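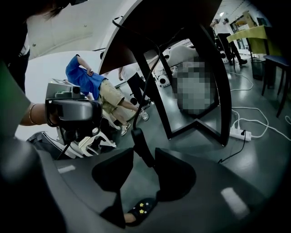 Losgate Shared Workshop - Building a Hand-Held Gripper
Notes for Session 4, April 2019

Before this session you should have both fingers printed and the housing closed. If your housing does not close, please check the cable channel first. In most cases the cable lies over the screw post.

1. Fingers
The two pads must move the same distance from the center. Close them slowly and look at the gap from the front. If one pad arrives first, loosen its link, move it by one tooth and try again. Do not file the pad.

2. Cable
The cable leaves the housing at the top. Leave enough length for a free loop, so that you can turn your wrist without pulling the connector. A short cable feels tidy on the bench, but it will break at the plug after some weeks - this happened to 2 grippers of the Honorato group in September.

3. Power
Put the power strip flat on the floor and keep its cables away from the place where you walk. Switch off before you open a housing.

4. First test
Hold the gripper with one hand and pick up the foam block 13 times. Write down each miss, and also which pad touched first. The test sheet is in the Tiltstead folder, page 258.

For next time: bring your sheet and the spare link. We will mount the camera bracket.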